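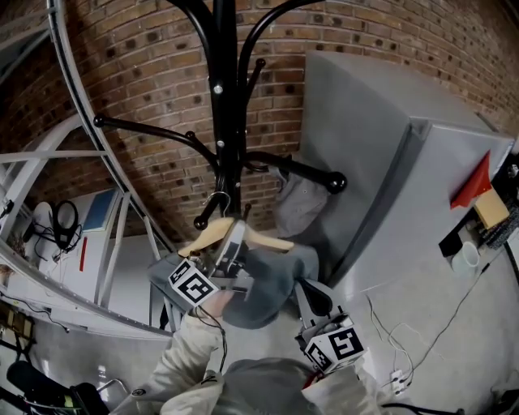
Does a small apartment need a dehumidifier if the windows get opened every day?

It depends on the outdoor dew point. Opening a window swaps indoor air for outdoor air, so it only removes moisture when the outdoor air holds less of it. In Nukstead that is true for most of the winter and false for much of the summer.

I have been logging humidity in the apartment since November and keep getting that question, so the notes are going up in one place.

Relative humidity and dew point

Relative humidity by itself is a poor number to act on. It changes with temperature even when the amount of water in the air stays the same. Air at 22 °C and 50 percent has a dew point near 11 °C. Cool that air to 15 °C against an outside wall and the local reading climbs past 75 percent with no water added. My bedroom sensor and my hall sensor disagreed for weeks before I converted both to dew point, after which they matched closely enough that I stopped suspecting the hardware.

Most spreadsheet programs will do the conversion with the Magnus formula. Renato Malabanan sent me a version with the constants for temperatures over water, and I have used it unchanged.

Where the water comes from

Cooking and showers make short peaks. Laundry on an indoor rack makes a long one. I weighed a load before and after drying and the difference was 800 grams, all of which went into the air of a two-room apartment. With the windows shut the dew point rose through the evening and was still high the next morning. A person asleep adds moisture as well, at a slower rate, and the bedroom curve shows it every night.

Sensor placement

Keep sensors off outside walls and away from radiators. Mine are at chest height on inside walls. The one I put on the windowsill first was measuring the window.
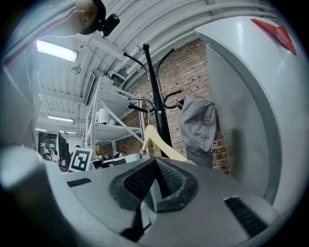
Checking the sensors

The salt test is good enough at home. Put table salt in a bottle cap, add water until it looks like wet sand, and seal it in a bag with the sensor. After a night at a steady temperature it should read 75 percent. My two Mellach units read 2 percent low and 5 percent high. I put the offsets in the spreadsheet and left the sensors alone.

What I changed

The laundry rack now goes in the bathroom with the fan on and the door shut. I air the rooms in the morning only if the outdoor dew point is lower than the indoor one. Cremilda Xavier asked for the raw log, and I will post it once I have fixed the timestamps from the clock change.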